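**Looking for two or three people to help with a two-arm robot bench – Hulik shared workshop**

We are a small group building a pair of robot arms that should put together simple gear sets on a table. Vratislav Rusnák began the build in his garage in January, and now it lives at Hulik, in the room behind the lathe. The project is called Bellis. The work is unpaid, but material is covered and you get a key to the workshop.

What we need help with:

- drawing and printing brackets and tips (we break many of them)
- routing of cables, so that the arms can turn without pulling a plug
- writing small test programs in Python
- patient repeating of the same pick and place, up to 100 times in one evening

You don't need a diploma. Adanech Hadgu, who takes care of our software, learned it here. It is more important that you write down what you changed, also when it made things worse. Members pay for their own coffee, and we ask for at least 10 evenings before you decide if it is for you.

We meet on Monday at 6 p.m. The current task is placing metal gears on a round disc, with one arm from each side of the table.
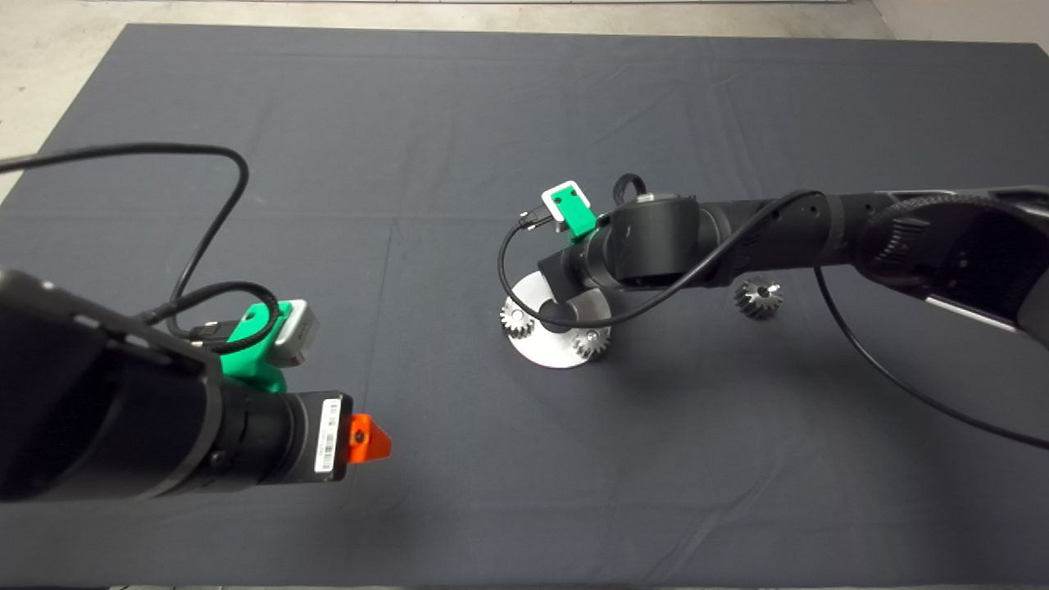
**Do I have to bring my own tools?**
Bring only a laptop if you have one; hex keys, calipers and two printers are in the workshop.

To apply, write a few lines to Viera Brabec, or leave a note in the Bellis box at the Hulik entrance – please say which evenings you are free and what you last repaired or built. Viera answers in English or Slovak, usually within the week.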